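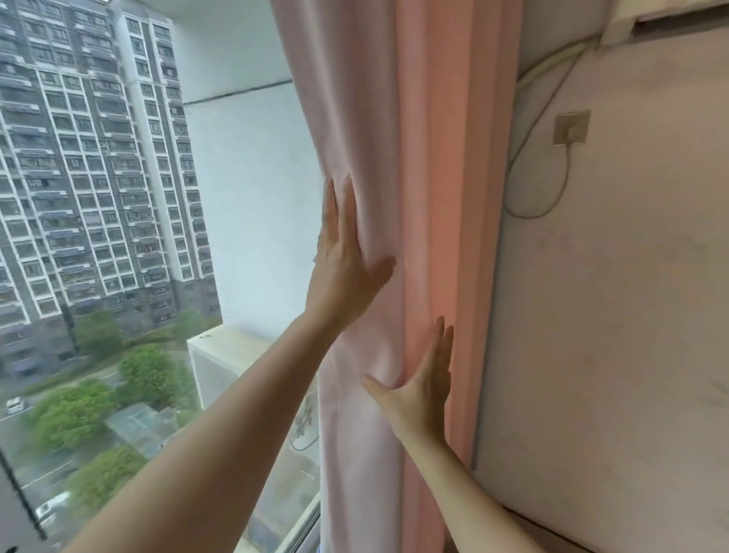
Hands against two pink curtain panels at a window, one pale and one deeper in tone.

Cloth, Light and the Weaver's Year

The Magalhães weaving studio at Warkomstead works to a calendar set by plants. Madder roots are lifted in autumn and dried over winter, and the first dye baths are prepared in February, when the days begin to lengthen. Four shades are taken from each bath, the last so faint that it shows only in strong daylight.

The studio's current exhibition, Stomon, brings together 20 hangings in wool and linen. Each takes its pattern from the river below the workshop, whose surface was drawn at the same bend over 259 mornings. Visitors will find few straight lines. The threads drift apart and close again, as the current does around stones.

A companion series, Harkinix, is concerned with bark. It is worked in undyed fleece from local flocks, and the natural greys and browns have been left as they came from the animal.

Both series may be seen in the long gallery at Warkomstead. The sketchbooks, comprising 451 drawings, are available to readers by appointment.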